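Jovow Publishes Its Full Care Routine for the Wamton Hand-Held Gripper

Two-page bench guide covers finger strips, brackets and lens, and is free for anyone to use

HUTCHINS, February. Jovow today released the complete care and setup routine it uses on the Wamton, its hand-held gripper for recording everyday tabletop tasks. The guide is two pages long, written in plain language, and describes the same steps our own team follows before every recording session in the Hutchins workshop.

We're really happy to get this one out the door! Owners have been asking for it since the first Wamtons shipped, and until now most of the answers lived in a notebook on Su-chen Kwan's bench. Kwan looks after the workshop's grippers and wrote the new guide with Filippos Alexiou, who designed the current finger mounts.

"I'd get a message saying the left finger feels soft, and I'd write back with the same paragraph I wrote the week before," said Kwan. "Now it's all in one place, and people can scribble on it. Please scribble on it."

The routine starts with the contact strips, the long dark faces on the inside of each finger. These do most of the touching, so they pick up dust and skin oil and whatever else is on the table. The guide calls for wiping each strip from the bracket end toward the tip with a lint-free cloth and plain water, then leaving the fingers open for 5 minutes to dry. Alcohol wipes are fine on the brackets but should be kept off the strips. If a corner has started to lift, the whole strip gets replaced. Gluing one corner back down leaves a ridge, and small objects will roll on it.

Next come the ribbed wedges. Owners are asked to close the fingers slowly and watch how the wedges bend, then open them and check between the ribs for grit. A soft, dry toothbrush clears them out nicely. A wedge with a torn rib should come off right away, and wedges are always changed as a pair, even when the other one looks perfect. A fresh wedge is noticeably stiffer than one that has been working for months, and a mixed pair will push whatever it picks up off to one side.

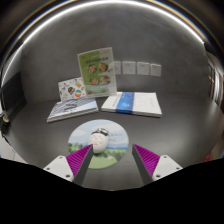 Brackets get their own section, and it's the part Alexiou cared about most. Fasteners are to be snugged by hand in a fixed order, starting with the large one at the bottom of each bracket and finishing at the top. Tightening the top one first can set the bracket at a slight angle, and the fingertips then meet with one a hair ahead of the other. The guide includes a quick test for this: close the fingers on a strip of printer paper and pull. The paper should drag evenly across its width.

"You can feel a crooked bracket before you can see it," said Alexiou. "The paper test takes no time at all and it has saved me from tearing down a hand that only needed a quarter turn."

The lens check comes last, after all the handling is done. The wide view takes in both fingers along with a good part of the table and wall behind them, and a thumbprint anywhere on the glass will soften a piece of it. Kwan's advice is to use a clean blower first, then a lens cloth, and to look at a live picture before putting the cloth away. Both fingertips should be visible with the hand fully open. Bright ceiling lights are worth a look too. If a light is washing out the objects on the table, turn the stand or move the objects before touching the exposure settings.

The full routine takes 30 minutes the first time through. Most of that is getting used to the fastener order, and it gets quicker from there.

The guide closes with a short warm-up using ordinary objects from around the desk. Kwan likes a mix of shapes, with something rounded and something flat, and suggests 5 slow closes on each before any real recording begins. Listen for clicks, she writes, and if you hear one, go back to the brackets.

Printed copies will ship with every new Wamton, and replacement strips and wedges will now arrive with the matching page tucked into the bag. The guide was tried out ahead of release by the assembly group at Brerkden, our parts partner, whose notes led to a clearer drawing of the bracket and a much better explanation of the paper test. Thank you, Brerkden!

Corrections and additions are very welcome. Jovow plans to update the guide as owners send in what they've learned, and a section on storing the gripper between sessions is already being drafted. For now, the short version is to leave the fingers open, keep the hand out of direct sun, and never rest it on its tips.

About Jovow

Jovow designs and builds hand-held grippers and tabletop recording tools at its workshop in Hutchins. Owners can request the guide, order strips and wedges, or send in their own bench notes through the Wamton support desk.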